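Minutes, teleoperation working meeting, Ceditz project
2024-01-20
Chair: Sibel Çınar
Present: operators, data group, one representative from Tralel (remote)

1. Previous minutes
Accepted with one correction. The glove firmware in use is the Sirnurent build, as installed in January.

2. Episode count
566 demonstrations are on the server. 113 were rejected at review, most for dropped tracking on the operator's thumb. The rest have passed and are ready for labeling. Rejected episodes stay on disk until the replay tool has been run on them.

3. Latency
Delay between glove and hand was measured at 100 ms on the Dogbe link. Operators report overshoot when closing on thin objects. Tralel will send a revised driver. Until then the wrist speed limit stays where it is.

4. Hand guidance
Moving the arms by hand was tried for the approach phase. Arm paths are smoother than with the gloves, but finger motion can't be recorded this way. Agreed to keep gloves for all grasping tasks and use hand guidance only for fixed waypoints.

5. Tabletop task, small objects
Layout under review: snack packages, rubber chicken, maroon case, woven coaster and two small wooden rings on the knit cloth. The left hand does the ring pick with thumb and fingers; the right hand stays raised at the table edge.

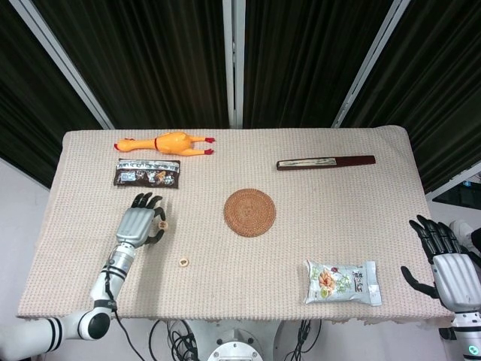 Sibel Çınar asked that operators stop correcting a poor grip in mid-lift, as the policy learns the correction along with the grasp. A poor grip should be released and the episode restarted. One operator objected that some recovery data is needed. Agreed: 8 recovery episodes per operator, tagged separately and kept out of the main training set.

6. Actions
Tralel: revised driver and release notes.
Data group: add recovery tag to the recording form; run replay on rejected episodes.
Operators: recalibrate thumb sensors before each session and log the offset.

7. Next meeting
To be set when the driver arrives.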